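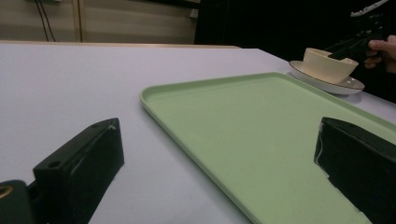 Serving Trays, Cups and Saucers: Frequently Asked Questions
Skillcombe Tableware, customer help. Last revised 6th March.

What are the trays made of?
All rectangular trays in the Gadovham range are molded plastic with a raised rim. The light green version has a smooth, matte inner surface. Color does not affect strength or care instructions.

How much weight can a tray carry?
The rated load is 8 lb, spread evenly. Place heavy items near the center and keep cups away from the corners. The rating applies to carrying with both hands.

Can I put a tray in the dishwasher?
Yes, on the top rack only. Stand it on its long side so that water drains off the rim. Do not use the heated dry setting.

My tray shows smudges after washing. Is this a defect?
No. Matte plastic holds a thin film of grease or detergent, and it shows most on light colors under low light. Wipe with a soft cloth and warm water with a little dish soap, rinse, and dry at once. Do not use scouring pads -- the scratches are permanent and are not covered.

Should a cup stay on its saucer when carried on a tray?
For short distances, yes, if the saucer sits fully inside the rim. For stairs, carry the saucers stacked and the cups separately. A saucer resting partly on the rim will slide.

Where should the tray go when the table is being set?
Leave it flat on the table and put each saucer down just past the far edge, then set the cup on it. A cup left tilted on its saucer, like the cream one here, needs to be leveled before anything is poured.

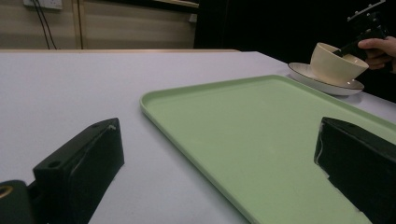
Do your saucers fit cups from other makers?
Usually. Measure the foot of the cup and compare it with the well of the saucer. Allow a gap of 2 mm on each side. Saucers with a dark rim line are the same size as the plain ones.

Can cups be stacked for storage?
Up to 8 saucers per stack. Wide cups with a flared rim should not be stacked more than two high. Trays store upright or flat, with nothing heavy on top.

How do I order a replacement piece?
Use the Cendberg order form and enter the item code. The code for the green tray is 395. Single saucers are sold without the cup. Orders placed in August ship from the Majumder warehouse and may take longer to arrive.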